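July 18, 2025 – gripper 5, pad wrap coming off

Slip faults again. Costel had it on the Wijaya sachets all morning, 292 picks, 64 of them dropped or dragged. Yesterday's run on the same bin was fine. Figured it was the force setting bc Syafiqah had been in there for the Ornley job, but no, config matches what's in the repo. Diffed it twice.

Swapped the USB cable anyway. No change. Encoder zero OK. Jaws close evenly, checked with the feeler gauge top and bottom.

Then ran my thumb along the pads and felt the covering move. Left one shifts sideways if you push on it, right one lifts at the lower edge. So the squeeze is going into the wrap sliding over the jaw and the sachet goes with it. Explains why the motor current looked normal the whole time – it thinks it has something, and it does, sort of.

Fitriani says the batch of wrap from Lultholm went on in December and they were supposed to be redone after the Rokinus demo. Not in the log. Can't find who signed it off. Hafiz thinks the adhesive doesn't like the alcohol wipes, which we use between every bin, so maybe. Would want to test that on a scrap jaw before blaming it.

Safety bit: Karla caught a glove on the loose flap while clearing a jam. No injury, glove tore a little. Reported it. Nobody reaches in with the drive on, I dont care how quick the jam is.
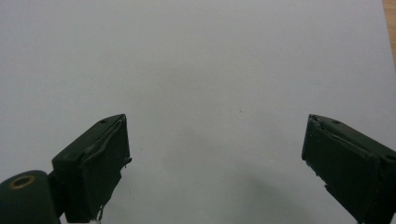
Gripper 5, jaws open. Torn flap on right edge of left pad, ragged bit on lower left of the other one. Edges lifting on both.

To do:
– strip both pads, clean to bare jaw, rewrap
– check the other 6 units, Costel has started
– wipe test on scrap jaw (Hafiz)
– rerun the Wijaya bin w/ same settings, don't touch the force
– mark this morning's picks as bad in the data, Syafiqah has teh file

Tagged out until the rewrap is done. Tag is on the handle, leave it there pls.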